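Folding laundry

Folding laundry is the job of turning clean, dry clothes into flat shapes that stack, and it sits between drying and putting away. I've kept this entry on my household pages for years, and I keep adding to it, so forgive the bumps (last big tidy-up: 16 Sep 2025).

Where people do it

Beds, kitchen tables, the top of the dryer, the living room floor. I like a table with a cloth on it, and a patterned one if I can get it, since a white shirt on a white sheet drives me nuts! You want room for three things: the piece you're working on, the basket it came out of, and a spot for whatever is waiting or done. My friend Halldóra Thoroddsen calls that last spot the parking lot, and I've never found a better name.
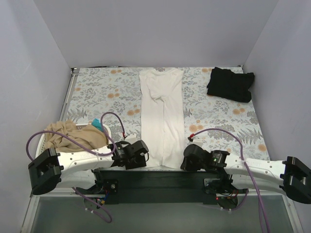 The basket should stay on the same side every time. I'm right-handed and keep mine on the left, so I pull across my body and the clothes come out half straightened already. Kirsten Kárason does it the other way around and we've argued about this since a very long December weekend in her basement, when we got through 780 pieces for a church rummage sale in 2 days. She still won't budge.

The T-shirt

Most folding talk is T-shirt talk. There are two main schools. In the lengthwise fold you bring each side in toward the middle until you have a long narrow strip, then fold that up from the hem. The pinch fold is the show-off one, where you grab the shirt at the shoulder and partway down, cross your hands, and shake. It's great fun at parties (my parties, anyway) but I find it comes out crooked on anything stretchy.

Whichever you choose, smooth the fabric before you make a crease. Soft knits bunch up near the chest, and a lump that's left there ends up in every layer after it. 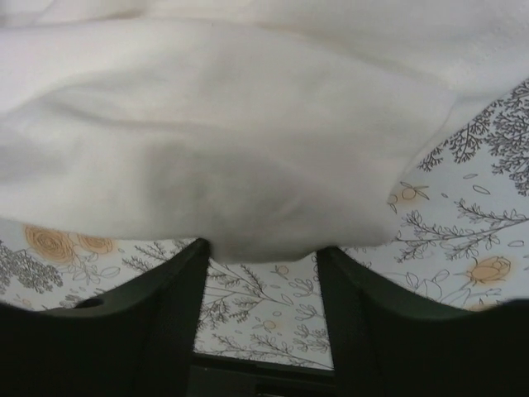 Hems deserve their own mention. I lift by the hem and not by the middle, and I try to get hold of both layers, front and back, or the back one stays behind and you've got a ledge sticking out. Old shirts are the worst for it because the two sides have stretched differently.

Dark clothes

I fold these last, in a batch, on account of lint.

See also: Ironing, Sock pairing, Linen closets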